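Minutes of the editorial meeting, Belten Studies in Reading and Print

Present: Johanna Gruber (series editor, in the chair), Henryk Dudek (minutes), the author of the volume on travelling libraries, the picture researcher, the copy editor. The translator joined us by telephone for the items on the source texts and the index.

Apologies were received from the designer, who had sent her remarks in writing.

The minutes of the previous meeting were approved with one correction. It was written there that the reviewer of the introduction "rejected" the term *reading public*. He only asked that it should be defined at the first use. The copy editor has already changed the sentence in the file.

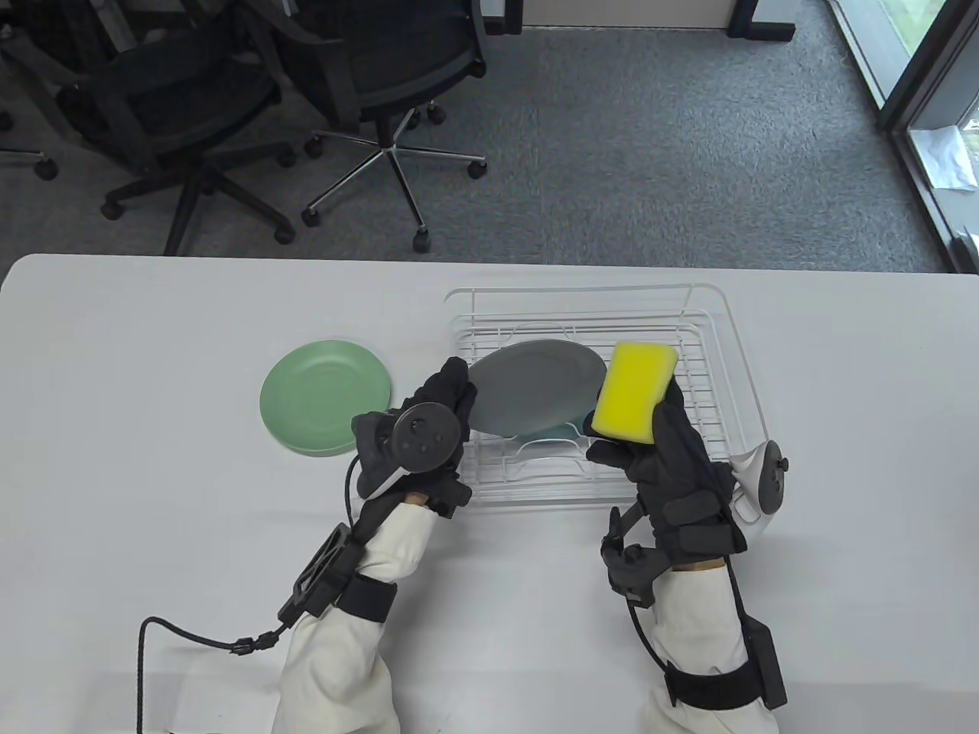
**Series meetings: Travelling Libraries volume**

**State of the manuscript**

The author reported on the manuscript of *Boxes of Books: Travelling Libraries and Their Readers in the Countryside*. Four chapters are now with the copy editor. The introduction is still with the author, and she would like to keep it until the reports from outside have come, so that she does not have to write it again.

Johanna Gruber asked whether the chapter on the women who kept the boxes in their homes can stay in its present place. At the moment it comes after the chapter on the railway companies, and the reader meets the box-keepers very late although they are named in the preface as the main persons of the book. The author explained that she first needs the railways in order to show how the boxes arrived. She agreed, however, that some pages on the box-keepers could be moved forward, especially the letters of complaint about damp and about missing volumes. These letters are lively and they do not depend on the transport history.

It was agreed that the author will move the letters and will write a short bridge. The chapter title will remain *The Box in the Front Room* for the time being. The copy editor mentioned that the running head must be shorter and suggested *The Front Room*. No objection.

**Reports from outside readers**

Both reports are expected before June. The two readers received the same version, with the old numbering of the notes, so there may be some confusion in their references. Henryk Dudek will send them a short table with the old and the new numbers.

One reader has already written informally to Johanna Gruber. His main question is how much we can learn from a borrowing register about reading itself. A person who borrowed a novel has perhaps not opened it, and a person who has no entry in the register has perhaps read everything that the neighbour brought home. The author said that she discusses this in the chapter on the registers, but in a note. It was felt by all that this note is too modest and should go into the main text. She will do this.

There was a longer discussion about the word *ordinary*. The author uses "ordinary readers" very often and the copy editor has marked each place. Johanna Gruber has no principal objection against the word, but finds that it hides the difference between a farm servant and a schoolmaster's widow, who both appear under it. The author will look at each marked place and where possible will write the occupation.

**Source texts and translation**

The translator reported that the letters from the Dalsgaard papers are finished in a first version. The handwriting of the younger sister is difficult and there are passages where the reading is not certain. These passages are set in square brackets with a question mark. The author asked whether so many brackets will not disturb the reader in the main text. It was decided to keep the brackets in the appendix, where the letters are printed complete, and to quote in the chapters only from passages which are certain.

A second question was the spelling of the place names. The sisters write them in three different ways, sometimes in the same letter. The translator prefers to leave them as they are. The copy editor prefers one modern form and a list. The decision was for the modern form in the chapters and the original form in the appendix, with the list at the end of the appendix.

The translator also asked for a decision about forms of address. The older sister writes very formally to the library office and this formality becomes almost comic in English when it is translated word for word. The author asked her to keep a little of it, for it shows how such a woman was expected to write when she asked an office for a favour. They will look at the letter about the broken lid together and will use it as a model for the others.

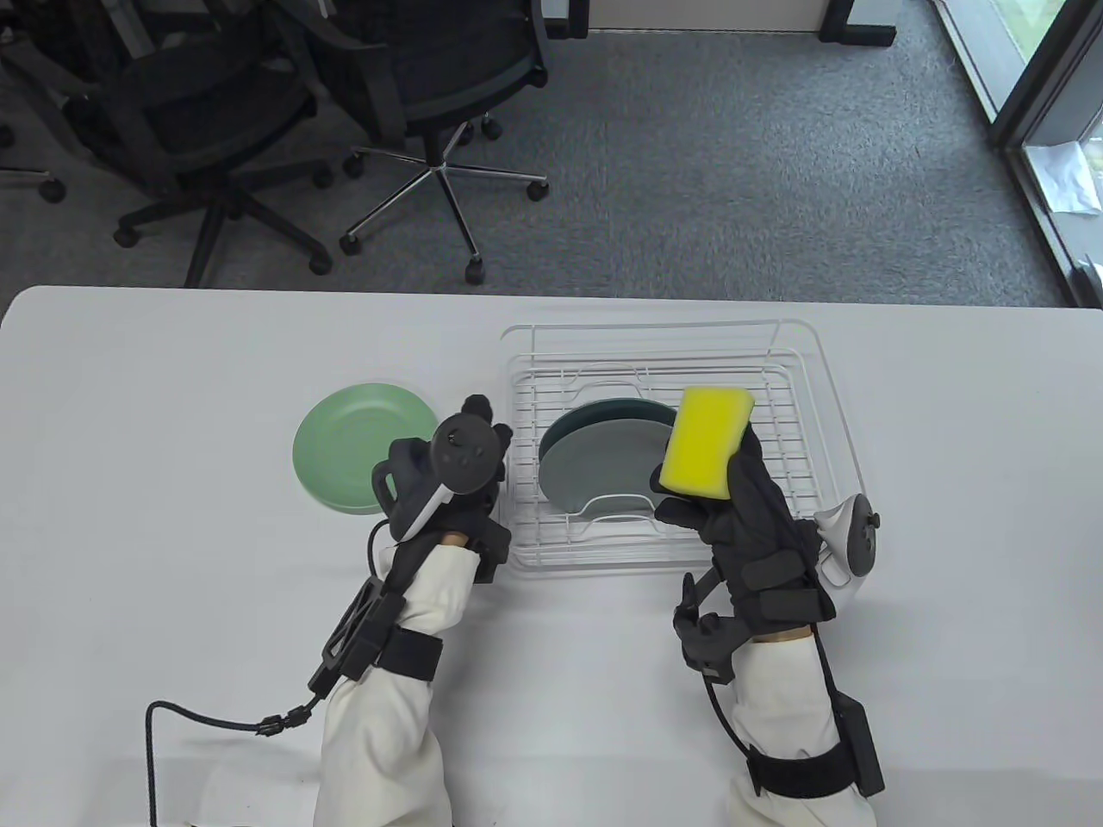
**Cover and binding**

The designer's written proposal was read aloud. She recommends a cloth binding with a paper band and no jacket, and she wants to avoid brown, which in her opinion is put on every book about old books. Johanna Gruber was in favour of no brown but was not sure about the proposed red, which is too near to the colour of our earlier volume on school readers. She pointed to the plates in the white dish rack, where the light grey one stands in front of the dark teal one and only a curved rim of the teal is seen, and said she would like just this relation: grey cloth, and a narrow piece of teal at the upper side. The author liked it at once. The picture researcher was afraid that grey will look poor on a website, where most people will meet the book first. Henryk Dudek will ask Zimetti for cloth samples in both colours, and the designer will be asked for her view before anything is ordered.

The title on the spine should run from top to bottom, as in the other volumes. The author's wish to have a drawing of a library box on the front was accepted, if the drawing can be made simple enough for stamping.

**Illustrations and permissions**

The picture researcher presented her list. The author would like over 70 illustrations, and the contract allows less. The chair proposed to begin with those that are discussed in the text and to treat the others as a reserve. In the chapter on the registers, some pages are shown only because they are beautiful. The author admitted this and will make a selection.

Permissions are still missing from the railway museum and from the family who owns the portrait of the Belten schoolmistress. The family is friendly but slow in answering. The picture researcher will write again, this time by post.

Captions: the copy editor asked for captions that say who made the picture, when it was made and where it is kept today, and nothing more. The author prefers longer captions with a small story. A compromise was found for the portraits, which may have one additional sentence.

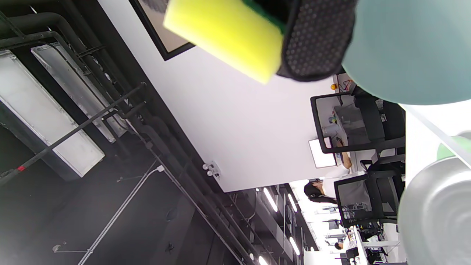

**Balance of the parts**

The copy editor had compared the length of the parts and asked the author if she is content with the result. Part One, on the founding of the libraries, has grown with every revision, and Part Three, on the closing of the scheme, is dense and full of quotations from official reports. Part Two, in which the readers themselves speak, has become short. The copy editor compared it with a kitchen sponge, with the yellow foam, then a thin green band, and then the dark grey pad with its small raised dots: our Part Two is now the band. The author found the comparison a little hard but could not say it was wrong. She has material for Part Two which she had put aside, mainly the diary of a young seamstress who noted what she read aloud in the workroom, and she would be glad to bring it back.

Johanna Gruber supported this strongly. In her view the diary is the best source in the whole project and it should not live only in a conference paper. To make room, the section on the finances of the county office can be reduced. The author will send a new plan of Part Two to the chair and the copy editor. If the diary is quoted at length, the archive must be informed, and the picture researcher kindly offered to do this together with her other letters.

It was also asked if the parts need titles or only numbers. Left open.

**Notes, bibliography and index**

The bibliography is kept in Plukumik. Henryk Dudek reported that the export works correctly for books and articles, but for newspapers without a named author it puts the title in the wrong place. He has corrected these entries by hand, and he asks everybody not to run the export again without telling him, otherwise the corrections are lost.

The author asked if the notes can be placed at the foot of the page. Zimetti has confirmed that this is possible at no extra cost if the notes do not contain tables. There are tables in two notes to the chapter on the registers. They will be moved to the appendix.

For the index, the translator offered to prepare the names from the Dalsgaard letters. Married and unmarried names need cross-references, since the box-keepers often appear in the registers under the husband's name. The author has a list of these women and will share it. The chair thanked her for it and remarked that the list could be printed as it stands. This will be considered when the number of pages is known.
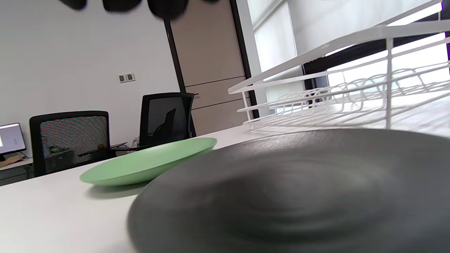

*Last changed: March 15, 2026*

**Announcement and review copies**

The text for the catalogue is too long. Johanna Gruber read the present version and proposed to take out the sentence about the "forgotten history" of the libraries. The libraries are well known in Belten and several older people in the town have used them. The author will write a new first sentence beginning with a box and a reader.

For review copies, the usual list of journals will be used, with the addition of journals in library history and in the history of education. The author asked that the local newspaper should also receive a copy, and the village schools which gave her access to their cupboards. Agreed.

A small presentation in the Belten reading room was suggested for after publication. The author is willing to read, but would like another person to read the diary, preferably a younger voice. No date was fixed.

**Any other business**

The proposal for a volume on almanac sellers has arrived. It was not discussed in detail. The chair will circulate it, and comments should go to her directly. A first impression of the copy editor was that the sample chapter is well written but relies on one collection.

The copy editor asked that files be named with the short title and the chapter, and not with the word "final".

**To be done**

- Author: move the letters to the earlier chapter and write the bridge; new plan of Part Two; selection of register pages; new first sentence for the catalogue.
- Henryk Dudek: table of note numbers for the outside readers; cloth samples from Zimetti.
- Picture researcher: letters to the museum, to the family and to the archive.
- Translator and author: model letter (the broken lid).
- Copy editor: move the tables from the notes to the appendix.
- Johanna Gruber: contact with the designer about grey and teal; circulate the almanac proposal.

The next meeting will be held in June, when both reports are in. The chair will propose a date by e-mail.

Minutes: Henryk Dudek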